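Korkora Planner FAQ
Updated 12/26/25

What does Korkora do?
It takes wrist camera input and plans arm motion for pick, place and pull tasks. Perception runs in a separate process called Ridov.

Do I need to model the whole table?
No. Ridov builds a rough map from the first 33 camera images and refines it as the arm moves.

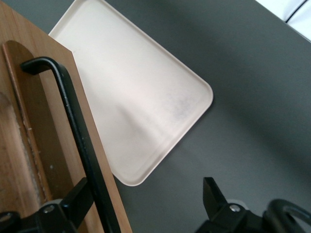 Wrist view with the tray between the fingertips and a black bar at left.

How are pale or shiny surfaces handled?
Low-confidence points are dropped – you can change the cutoff in the Purnia settings panel. The log keeps the last 2,000 dropped points.

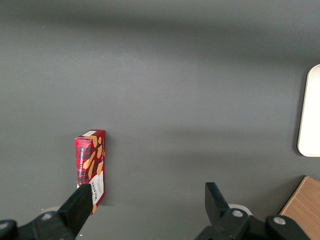 Can I run the planner without a GPU?
The planner itself runs on the CPU. Ridov needs a GPU for live use, but will replay logs without one.

Why does the arm stop short of a handle?
The default approach has 2 stages, and the second waits for a fresh pose. If none comes within 200 ms, the arm holds. Raise the limit under Approach – Timeout.

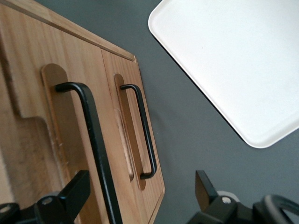
Upgrading from Goodwin
Goodwin task files from April or later load as they are. Convert older files with the import tool first.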